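Gripper closes too early in sim, home build

Wandis
Posted Oct 13, 2019
I'm building a two-finger gripper for a small arm at home and testing it in simulation before I cut any metal. The fingers stop short of the object and the grasp routine reports success anyway. Happens on up to 30 runs in a batch of 396. Timestep is 2 ms.

Simell
Sounds like your collision mesh is bigger than the visual one. Turn on collision display and look.

Hadgu
I'd check the force threshold first. If it's set low, any noise in the joint reading counts as contact. Mine did that all through December.

Wandis
Threshold is 27 and I've tried doubling it. No change. View from the wrist, kitchen worktop set:

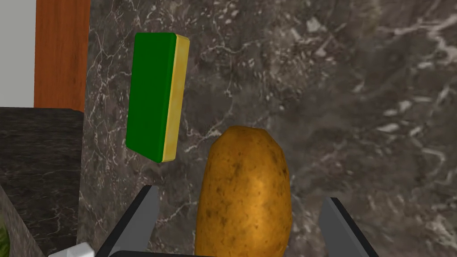 Fingers either side of the potato, not touching. Sponge further up the worktop.

Simell
Still say mesh. A potato is wide in the middle, and a box collider will stick out well past the skin near the ends.

Hadgu
A box would make it stop early every time, and he's getting it on a few runs. I don't buy it.

Simell
Not if the potato is spawned at a different angle each run — the corners move.

Wandis
It is spawned at random angles. I'll swap in a convex hull tonight and run the same seeds again.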